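Re: Sero grasp transfer numbers

List: manipulation-methods
Date: 2023-08-22

> We trained on 31 hours of hand-held gripper demos (Dolent jaws, stock
> blue pads) and the Sero policy picks small household items in homes it
> has never seen. No robot data was used at any stage. We think the
> embodiment gap is closed for this class of task.

I read the Skavley report twice and I still don't buy "closed."

The headline result comes from 15 objects with 5 trials each, and the table pools them. A pooled rate tells me very little when mugs and sponges sit in the same row as anything thin or floppy. Please post the per-object counts. Also, who reset the objects between trials, and did that person know which policy was running? The Madigan baseline got 5 homes and I can't find how many Sero got.

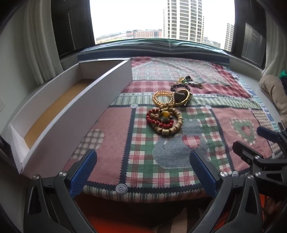 My bigger worry is what counts as one object. Your success test is "item leaves the surface," and that falls apart as soon as things touch or overlap. Take jewelry on a patchwork quilt: the wooden bead bracelet lies over the red one, so closing the jaws there could lift either or both, and your metric would score all of those the same. The quilt has its own printed buttons and hearts too, and I'd want to know how often the policy goes for a printed button. The report has no category for that kind of miss.

Would you rerun with the target named before each trial, and log wrong-item lifts separately? If the number holds up I'll say so on this list.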